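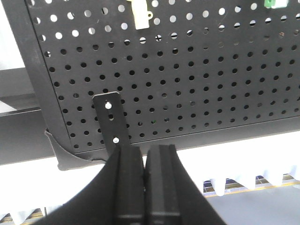 Pegboard for People Who Lose Things

I put off hanging a pegboard for years (my mother-in-law had one with every spatula outlined in marker, and it scared me a little), but once I gave in I was hooked, no pun intended! If you are thinking of one for the kitchen or the garage, these are the tips our members pass along most.

Leave a gap behind the board. The hooks have to poke through and turn, and flat against the wall they simply won't go. Spacers from the hardware store do fine, and so do old thread spools if you have a jar of them like I do.

Lay everything out on the floor first. Move the whisks and the pliers until you like them, then measure. Mine came out 14 inches wider than I'd planned, so I was glad I hadn't drilled yet.
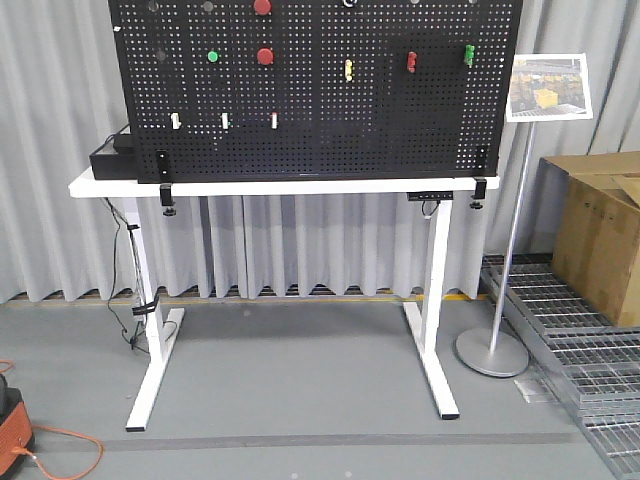
Trusholm Home & Workshop Club, Tips Page

If you rent and can't drill, a board can stand on a table with brackets and a pair of clamps. Snug the clamps up by hand, give the board a good wiggle, and snug them again, then check them whenever you dust.

Keep the heavy things low. Karla Montes hung her cast iron skillet at the very top and had to call her son every time she wanted cornbread!

A greasy board near the stove comes clean with warm water, a drop of dish soap and an old toothbrush for the holes. Dry it well before you hang anything back up.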